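Joseck Sneaker Release Records: Data Card

Summary

The Joseck Sneaker Release Records cover basketball shoe releases and re-releases as they were listed by retailers. The current version holds 3,647 records, one per colorway. It is maintained by Flor Salazar at the Inberg Archive and is intended for research on product naming, release timing and regional availability.

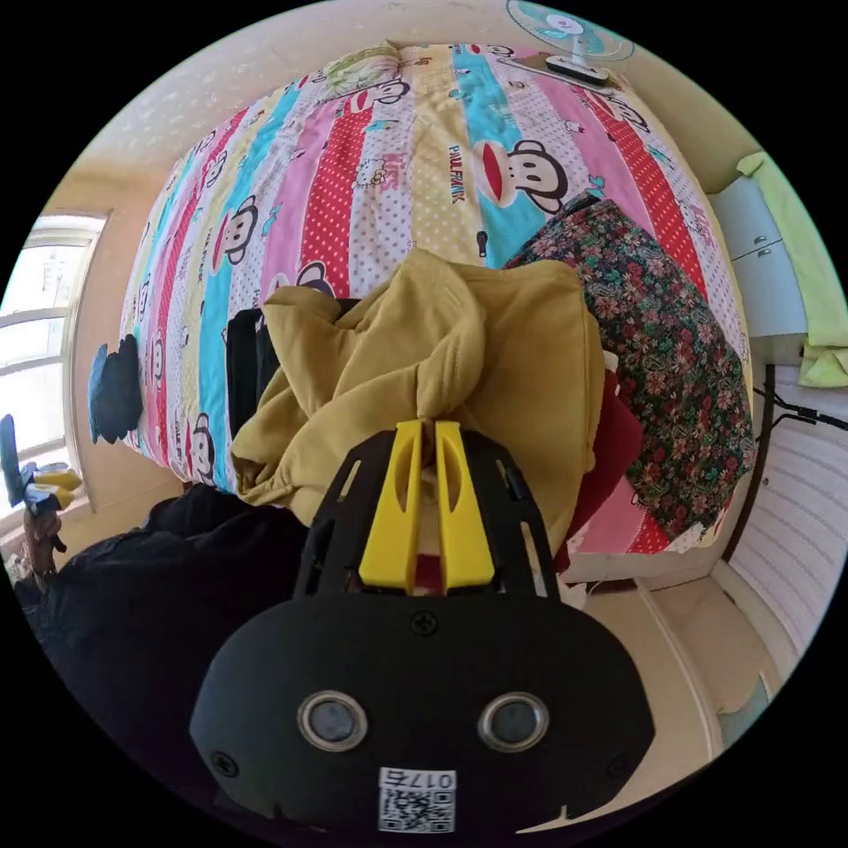 Striped bedsheet with monkey faces and Paul Frank lettering.

Contents

Each record gives the model name, colorway name, style code, release month, list price and region. Retro releases carry an additional field pointing to the original model. Where a retailer published a short text with the listing, that text is included up to a limit of 200 words. Longer texts have been shortened at the nearest full sentence.

Colorway names are kept as published. The same shoe may therefore appear under two names if retailers disagreed – the style code should be used to match such records.

Sources

Listings were supplied by two retailers, Grivmont and Janjua, under written agreement. Grivmont provided adult sizes only. Janjua provided adult and youth sizes, and its youth listings often lack a style code. 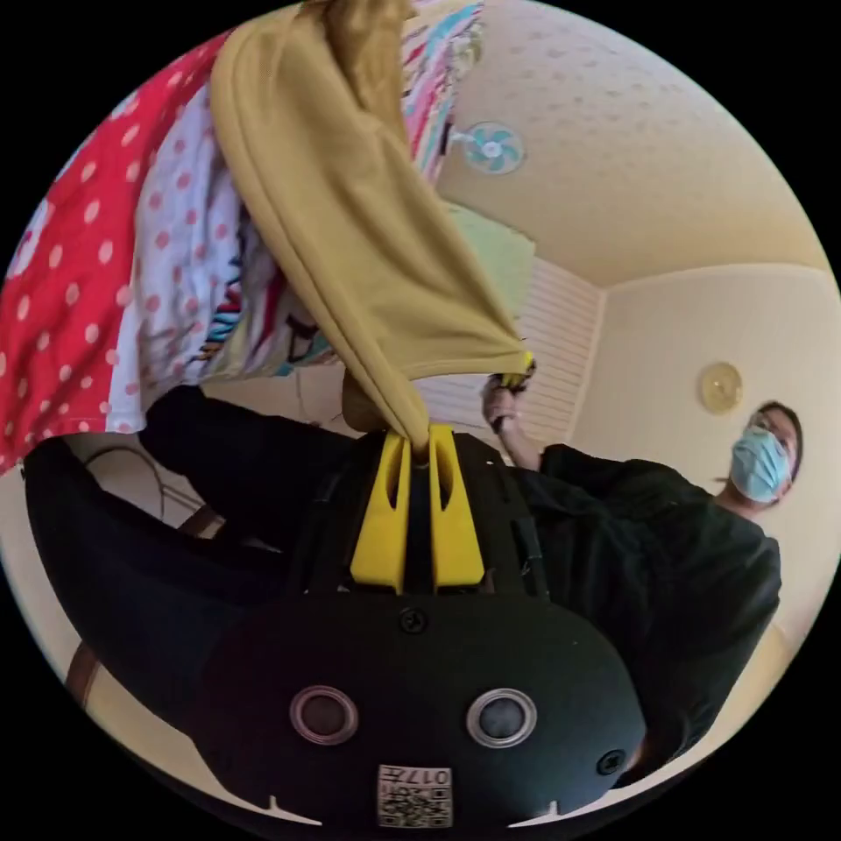 2 min read

Preparation

Duplicate listings were merged when style code, region and release month all matched. Prices are given in the currency of the listing and have not been adjusted. A sample of 60 records was checked by hand against the retailers' printed catalogs before release. Errors found in the sample were corrected, and the price field was then reviewed in full.

Known Limitations

Canceled releases are not marked as such. A shoe announced for November and later withdrawn may still appear with its planned month. Player editions and friends-and-family pairs are outside the scope of the records, as are resale prices. 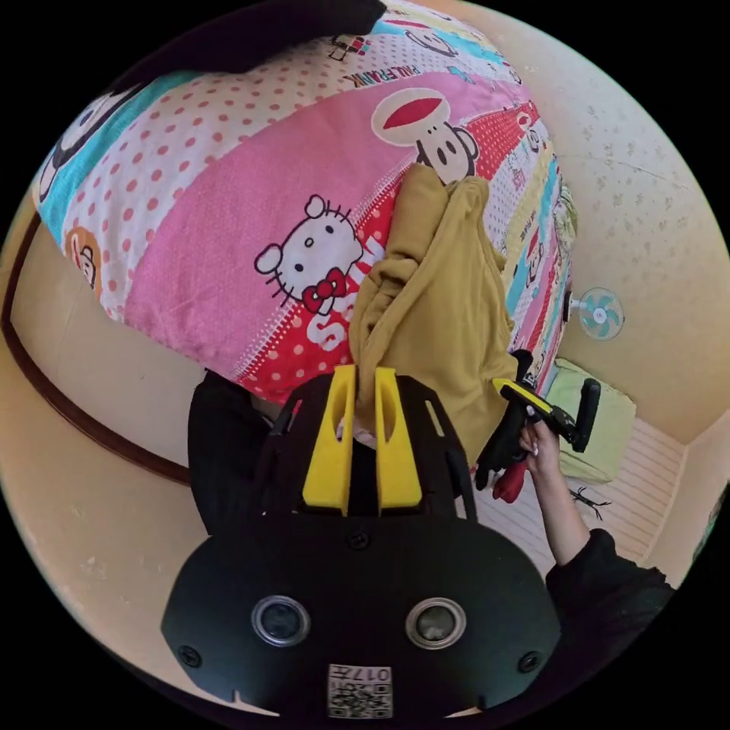 Regional coverage is uneven. Records for Europe begin later than those for North America, and comparisons between the two should be limited to the years in which both are present.

Terms of Use

The records may be used for research and teaching with credit to the Inberg Archive. Commercial use requires written permission from the archive and from both retailers. Requests for correction should state the style code and the field concerned – they are answered within 60 days.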